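Clestevlow Consumer Group questions claims made for "fridge-door decanting" as storage season begins

For release: November

Households are being asked to pay for matching bottles, printed labels and door racks on the promise that a tidier fridge wastes less food. The Clestevlow Consumer Group has spent the past few months looking for the evidence behind that promise. It has not found much.

The group today publishes Out of the Packet, a short report on the habit of moving dry goods, sauces and drinks from the packs they were sold in to clear bottles kept in or near the fridge. The report draws on answers from 157 households in the Clestevlow area, all of whom kept a kitchen diary for four weeks, and on a reading of the sales material put out by sellers of storage sets.

Of the 157 households, 82 had bought at least one set of storage bottles or tubs in the past two years. The report finds no clear difference between these homes and the rest in the amount of food thrown away. Homes with sets did report spending more time on their kitchens, and several said they enjoyed it. The group has no quarrel with that. Its quarrel is with the word "saves", which appears again and again in the adverts and is seldom followed by a figure that can be checked.

"I wanted to believe it, I own two of these sets myself," said Natalina Bellini, who wrote the report. "But when you ask a seller how they know their bottles cut waste, you get sent a picture of a nice shelf. A nice shelf is a nice shelf. It doesn't tell me whether the rice got eaten."

Two products are looked at closely. The Reven door set is sold as a way to "bring order to the cold side of the kitchen". Tellari, a range of small clear bottles with screw caps, is sold with the claim that seeing food makes people use it. Both firms were asked for the research behind their wording. Reven replied that its claim was "a statement of feeling". Tellari sent a customer survey in which buyers were asked if they liked the bottles. Most did. They were not asked what they threw away, and the survey does not say how many people filled it in.

The group also asked what people keep in the fridge that has no need to be there. Dry goods came up often. Plain sugar, salt and uncooked rice gain little or nothing from a cold shelf, and a bottle carried in and out of the fridge can pick up damp if the cap is left off. Sellers' leaflets were vague on this point. One, for a Benítez starter pack, advised buyers to "chill what you love", with no list of what that might cover.

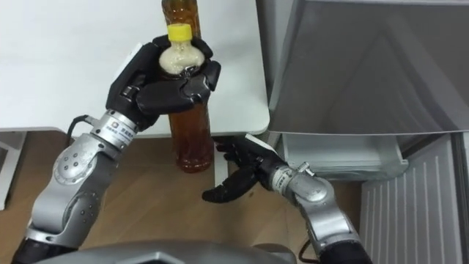 Dry goods raise a second problem once they have left the packet, and it is one the sellers rarely mention. The pack carries the date, the cooking time, the list of what is in it and any allergy warning. The clear bottle carries whatever the owner gets round to writing. Take a small bottle with a bright yellow screw cap, full of pale beige-white grains, held up by an open fridge: the cap is easy to spot from across a kitchen, but colour alone will not say what the grains are or how long they have been in there. The same goes for the amber-brown liquid in the tall bottle behind it, at least for anyone who did not fill it. A guest, a child or a tired person at six in the morning has to guess or sniff, and neither is a method the group would recommend.

In the diaries, 39 households wrote down at least one case of food thrown out because it could no longer be identified or dated. Most of those cases involved something moved out of its first pack. The group accepts that diaries are not a laboratory and that people who agree to keep one may be more careful than their neighbours, or more willing to own up. It would like to see the work repeated by someone with more money. It notes that the firms selling the bottles have more money.

Sellers often answer that labels solve the problem. They may, for those who keep them up to date. Diary keepers who used printed labels mostly liked them for the first week or two, then began refilling bottles without changing the date. One wrote that her bottle said "oats" for most of the month while holding couscous. Another had given up on words and gone by cap colour, until a relative washed all the caps together and put them back as they came.

The report does find some sensible uses for clear bottles. A wide neck makes pouring easier than a torn paper bag. A tight cap keeps out moths. Tall bottles that will not stand in the door may be better off on a lower shelf where there is room, and small ones are handy for people who cannot manage a heavy pack. None of this calls for a matching set, and a rinsed and dried jar will do most of it for nothing.

The Clestevlow Consumer Group is asking sellers to do the following before the winter sales:

Drop the claim that a storage set cuts food waste unless there is a test behind it that buyers can read.

Say plainly on the box which foods belong in the fridge and which do not.

Leave room on the bottle for a date, in a form that can be wiped off and written again.

For shoppers, the advice is shorter. Cut the date and cooking panel from the pack and tape it to the bottle. Finish one fill before adding the next. If a bottle has lost its label and the owner cannot say what is in it, do not eat it.

"People will say I'm being joyless about bottles," said Bellini. "Buy them if you like how they look. Just don't let anyone tell you it's a saving until they've shown you the sums."

Reven has said it will "look again" at its wording in the new year. The group has heard this sort of thing before and will check the packs when they reach the shops. Tellari had made no further comment when this release was written.

Out of the Packet is free to read at Clestevlow library and can be posted on request. The group has printed 4000 copies of a one-page version for schools and lunch clubs.

Notes for editors

The Clestevlow Consumer Group takes no money from makers or sellers of kitchen goods. All storage sets named in the report were bought at full price.

Households were found through notices in local shops and were not paid. The diary form and the full table of answers are printed at the back of the report.

Natalina Bellini is available for interview on weekday mornings. Requests should be sent to the group's press desk.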